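Two pairs of hand-held grippers, one kitchen job

20 Oct 2025

I have had both sets of grippers on the bench long enough now to write something down. The first pair is the Itimach, which I have been using since May. The second is the Plesito, which came later and cost me 246 pounds more for the pair once I had paid for the longer cables.

Both are the sort you hold in your fists. You squeeze, the jaws close, and the controller logs how far they closed and where your hands were at the time. The idea is that I do a job by hand, many times over, and the recordings go towards teaching a pair of arms to do the same job. I don't have the arms yet. I wanted to sort out the hand end first.

Why pouches

I started with wooden blocks, like everybody does, and both pairs picked up blocks all day without trouble. That told me very little. So I moved on to spout pouches and measuring cups. A pouch changes shape when you pinch it, the cap is small and hard, and whatever is inside moves about. A cup with liquid in it is a different sort of problem, as the handle is the only sensible place to hold it and any tilt shows up straight away.

The layout has hardly changed between runs. I spread a pale sheet over the table, put the pouch to the left and the cup to the right, and bring one gripper to each. The left hand goes for the pouch and the right hand goes for the handle of the cup.

Coming in on the handle with narrow jaws is fiddly. You have to line up from the side and get the height right before you squeeze, and with a black cable hanging off the back of each gripper there is always a little pull on the wrist. I got used to it after a morning.

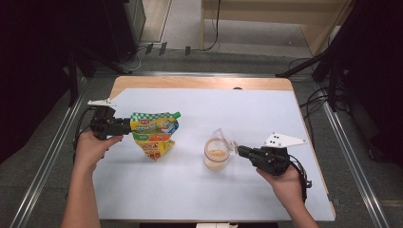
How the two pairs compare

Jaws. The Itimach jaws are wider and have a soft pad. They are better on the body of the pouch and worse on the cup, where they tend to knock the side before they reach the handle. The Plesito jaws are slimmer and get to the handle cleanly, but on a creased pouch they can pinch a fold and miss the rest.

Weight. The Plesito is 200 grams heavier per hand. I did not notice it for the first half hour and noticed it a lot after that.

Controller. I ran both through the same Kumarasinghe board so the timing would be fair. The Itimach dropped its connection twice in one evening and I had to reseat the plug – the socket is shallow and there is no clip. The Plesito has not dropped once.

Recordings. I have 2,576 saved so far across the two pairs, and I threw away plenty more where I fumbled the start. My target was 2,000, so I could have stopped, but I want more of the cap.

The cap is still the weak point for both. Turning it means holding the neck of the spout with one hand and twisting with the other, and neither set of jaws has enough grip on smooth plastic. I have tried a strip of rubber glued inside the Plesito jaws. It helped for a day and then peeled.

For now I am keeping the Plesito for anything with a handle and the Itimach for bags and packets. Stelulberg sell a ridged pad which should fit the Plesito, and I have ordered a set to try on the caps.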